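# Chapter 6: Chores as a Test of Manipulation

After working through this chapter, the reader should be able to:

- separate a chore into transport, contact, and verification phases
- state a success criterion that a second observer could apply
- compare a fixed-sequence machine with a general-purpose arm on the same job
- compute cost per completed task when human recovery time is included

## 6.1 The question as usually asked

Whether machines can do household or shop-floor chores yet is a question with at least two answers. A dishwasher does a household chore and has done so for decades. A bowl feeder on an assembly line sorts screws faster than any person. If the question means "does a machine exist that removes this labor," the answer is often yes, and the machine seldom resembles a person.

The question asked today is usually narrower. It concerns one machine, placed in a space laid out for people, given objects it did not help choose, and expected to move from one job to the next without new fixtures. Under that reading the answer depends on the chore, on the rate of failure that can be tolerated, and on who is standing nearby when a failure occurs. Chapter 5 treated grasping as an isolated problem. The present chapter treats it as one step among many, most of which receive less attention in the literature than they do in practice.

The term *chore* is used in this book for any manual task that meets these conditions: it recurs, its result is judged by inspection, and the person who does it would not describe it as skilled. The last condition is a social one and has little bearing on difficulty for a machine. Folding a towel is a chore. So is sweeping chips from a lathe bed, putting clean cups on a shelf, and restocking a bin of washers.

## 6.2 Phases of a chore

Most chores can be divided into transport, contact, and verification.

**Transport** covers motion through free space, with or without a load. It is the best understood phase. Given a model of the arm and of the obstacles, a planner can produce a path in a time short enough to be ignored for our purposes. Transport fails mainly when the obstacle model is out of date, as when a drawer has been left open.

**Contact** covers any interval in which the hand, or something held by the hand, pushes on the surroundings. Inserting a plug, wiping a counter, and pulling a shirt off a pile all belong here. Small errors in position become large errors in force if the arm is stiff. If the arm is compliant, the forces are safe but the final position is less certain. The trade is covered in Section 6.5.

**Verification** covers the decision that a step is finished. People do this so quickly that it tends to be left out of task descriptions. A person who hangs a mug on a hook feels the weight leave the fingers before letting go. A machine that opens its gripper on a timer has performed no verification at all, and its reported success rate is then a measurement of the layout.

Consider the job of putting a glass away in a cabinet. A first attempt at the breakdown might read:

| Step | Phase | Typical failure |
|---|---|---|
| Locate glass | Verification | Transparent object returns poor depth data |
| Close fingers on glass | Contact | Slip, or excess force |
| Move to cabinet | Transport | Collision with door |
| Lower onto shelf | Contact | Released early, glass tips |
| Confirm glass is stable | Verification | Step omitted |

The reader will notice that locating the glass has been classed as verification. Some authors prefer a separate perception phase. We do not, on the grounds that locating an object before a grasp and confirming it after a release use the same sensors and fail for the same reasons.

## 6.3 Success criteria

A success rate has no meaning until the criterion is written down. Lacerda and Cordeiro met this difficulty when they compared two wiping trials run at the Lindholm plant. One operator had scored a pass if the cloth covered the whole bench. The other had scored a pass if no residue remained. The arm and the program were identical, and the two score sheets could not be reconciled.

The procedure the two adopted afterward is used in the exercises for this chapter:

1. State the condition of the workspace at the start, including the range over which objects may be moved between trials.
2. State the condition required at the end in terms that can be checked without having watched the trial.
3. State what a human may do during the trial. "Nothing" is an acceptable entry.
4. Record time from the start command to the end condition. Do not stop the clock for recoveries.

Item 3 is the one most often left blank. A trial in which an operator nudges a box back into reach may still be useful, but it belongs in a different column.

Item 1 matters nearly as much. An arm that places a part correctly 30 times in a row from the same starting point has shown repeatability. It has shown nothing about what happens when the part is rotated or shifted. Manufacturing cells are built to make this distinction unimportant, by means of trays, stops, and guides. Kitchens are not.

## 6.4 A comparison on the shop floor

The Clandstead packing line provides a convenient case, in that both kinds of machine were tried on one job. The job was kitting: taking 3 loose items from bins and placing them in a carton, with a printed sheet on top.

The first machine, a fixed-sequence unit built by Dornon, used a vacuum pick for each bin and a chute to the carton. It completed 834 cartons in its first shift. It also required every bin to be filled in a set orientation, and that work was done by a person at a side table. When the kit changed in December, the chute had to be remade and the line went back to hand packing until it arrived.

The second machine was a two-arm station using Piltik controllers and taught by demonstration. It accepted bins filled in any manner. Its cycle was slower than that of the person it was meant to assist by a factor of more than 6, and it stopped whenever two items were tangled. A kit change required a new set of demonstrations and no new hardware.

Neither result settles the question in Section 6.1. The Dornon unit removed the packing labor and created a smaller amount of loading labor. The two-arm station removed the loading labor and created a supervision task. Cordeiro's report to the plant gave the comparison in terms of attended minutes per carton, a measure that counts a person's time wherever it falls in the process. We adopt the same measure here and define it as

**A = (L + S + R) / N**

where *L* is loading time, *S* is supervision time, *R* is recovery time, all in minutes, and *N* is the number of cartons completed to criterion. Cartons repacked by hand are excluded from *N*, and the repacking time is included in *R*.

A machine is worth installing on labor grounds alone only if *A* is less than the time a person needs to pack one carton. The condition is necessary and not sufficient, as it omits the cost of the machine, floor space, and maintenance. It is nevertheless failed by many systems whose demonstrations are persuasive.

## 6.5 Two arms, soft goods, and clear objects

Three sources of difficulty recur throughout the remaining sections, and are introduced here in brief.

*Coordination of two arms.* Many chores use one hand to hold and the other to act. With two arms the workspaces overlap, and the overlap is where the useful work takes place. It is also where collisions between the arms occur. The grippers must come close together without touching, and an error in the calibration between the two bases appears directly as an error in the gap between the fingertips. Cameras mounted at the wrists help, provided the other arm does not block the view.
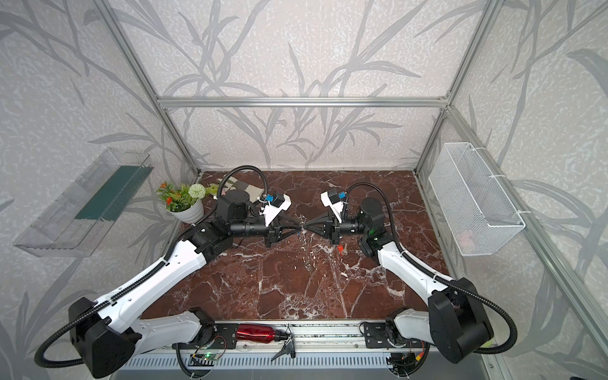 The simplest way to avoid such collisions is to let only one arm into the shared region at a time. This rule is easy to enforce and easy to prove safe. It also gives up most of the benefit of the second arm, as a handover cannot be done under it. A better rule allows both arms into the region but limits their closing speed as a function of the distance between them. The derivation is given in Section 6.7.

*Soft goods.* A rigid part has six coordinates. A cloth has no fixed number, and its state after a grasp depends on folds that may not have been visible before it. Methods that work on parts by estimating pose do not carry over. What has worked, within limits, is to bring the cloth to a known state first, commonly by holding it at two corners under light tension, and to proceed from there.

*Clear objects.* Glass and clear plastic pass or bend the light that depth sensors rely on. The sensor may report the surface behind the object, or no surface. Marking the object solves the problem in a laboratory and is rarely allowed anywhere else. Touch is slower but does not depend on how the object looks, and several of the methods in Section 6.8 close the fingers gently and use the contact itself as the measurement.

The three interact. Handing a clear object from one gripper to the other combines the first and the third, and the error budget for the transfer has to be divided between calibration error and sensing error. Readers often assume the larger share belongs to sensing. In Lacerda's bench measurements the shares were near equal until the bases were bolted to a common rail, after which the calibration term became small enough to neglect.

## 6.6 Notation

Frames are written in capitals, with *L* and *R* denoting the left and right bases and *W* the work surface. Where *L* and *R* also appear in the attended-time formula of Section 6.4, the meaning will be clear from the units. Joint angles are in radians, measured from the manufacturer's zero. Forces are in newtons and are taken as positive when the finger pushes on the object.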